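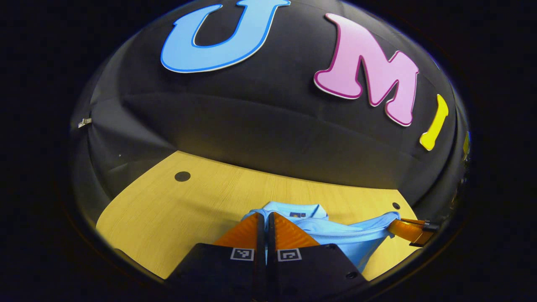 Monday, January 18, 2021

Third day on the shirts and I still don't believe the number.

Yulan's message this morning said the new planner gets a fold plan on the first try for 444 of the logged grasps. Fine. A plan is a list of waypoints. I can write a list of waypoints on a napkin. What I want to know is how many of those end with a shirt that looks folded to a person who has to wear it, and there is no column for that in the sheet. I asked for one. Pilar said we could add it "once things settle," and I have heard that before, in July, about the calibration script, which is still a notebook on her laptop.

So I spent the morning going through pulls one at a time. The light blue one bothers me most. Orange fingers pinching into the shirt, the other gripper clamped on the cloth out to the right, and between that second gripper and the rest of the shirt the fabric is a narrow twisted band. Madier, our state estimator, calls this "stretched, two contacts, ready." It has the two contacts, I'll give it that. But it treats the line between them as if it were a flat edge, and a twist is the one thing you can't fold along. The distance between the fingers tells you nothing about it. I said so in the review before Christmas and Ivana wrote "good point" next to it and closed the ticket.

The tag tracking I have fewer complaints about. Those little square markers on the black fingers are small and plain in the wide lens, and the width estimate comes out steady whenever both are in view. My worry is when they aren't. I read through the code after lunch and if one marker drops out it holds the last good width for 13 steps and says nothing. No flag, no warning in the log. The policy downstream has no idea it is being fed old news. Matilde says the gap is short enough not to matter. Maybe. I'd like to see that written down somewhere other than in Matilde's head.

Changed it so it logs a line each time it holds. Four words of message, and it took me most of an hour to get it past the tests, all of which assume silence.

Also tried the lens correction again, because the tabletop comes out curved like a bowl and I've been wondering how much of our drift near the edges is only that. Ran 50 sequences with it and 50 without. I can't tell them apart. Either the network has learned the bend already, as Trinidad keeps telling me, or the correction is being applied in the wrong place, as I keep telling Trinidad. Need to check whether Dollotier resizes before or after. The docs say before. The docs were written before the rewrite.

Call at four with everybody. Yulan showed the curve going down. It goes down nicely. I asked what was held out and there was a pause, and then it came out that the held-out shirts were shirts from the same table under the same lights. Pilar was kind about it and said we'd pick new ones. I may have been short with her. Write to her tomorrow.

To do: twist check before "ready" is set. Ask Ivana to reopen the ticket. Column for how the shirt looks at the end, even if I have to fill it in by hand.

Soup again for dinner. Too much salt.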